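4.2 Finger comparison on thin-rimmed objects

The second set of trials compared two pairs of fingers on the same arm and the same gripper housing. The first pair, which we call Hedlund, is short and has flat pads. The second pair, Clareck, is long and slender. Both pairs were driven by the Voton controller with the same closing speed and the same force limit, so that any difference would come from the fingers alone.

Each pair made 99 lifts. In every lift the gripper had to take the object by its rim, raise it clear of the table, hold it, and set it down again. A lift was counted as failed if the object dropped or if the arm stopped on a force error. The start position of the object was changed after each lift, following the list used in Section 4.1.

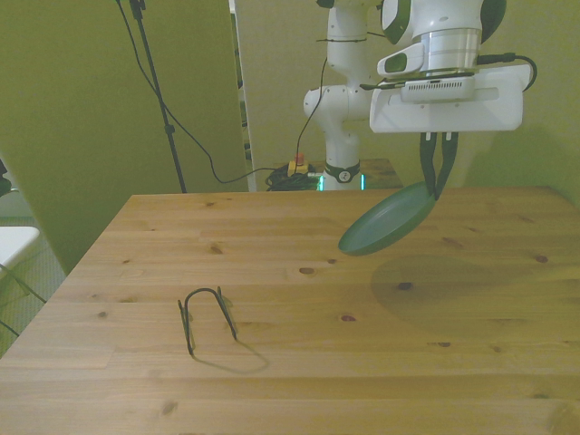 Figure 2. Rim grasp of a round pan with the long fingers. The pan is held above the table by its edge only.

The short fingers failed in 47 lifts and the long fingers in 11. Most failures with the short fingers came during the approach, when the housing got too close to the object and the arm stopped. Failures with the long fingers came later. The pan turned between the fingertips while it was being raised, and in the worst cases it slid out. Some tilt was present in nearly all rim grasps and was not counted as a failure.

We also tried a higher force limit with the long fingers. It reduced the turning but bent the fingers outward near the tips, and we went back to the original setting for the remaining trials. The effect of softer pads on turning was not tested in this set and is taken up in Section 4.3.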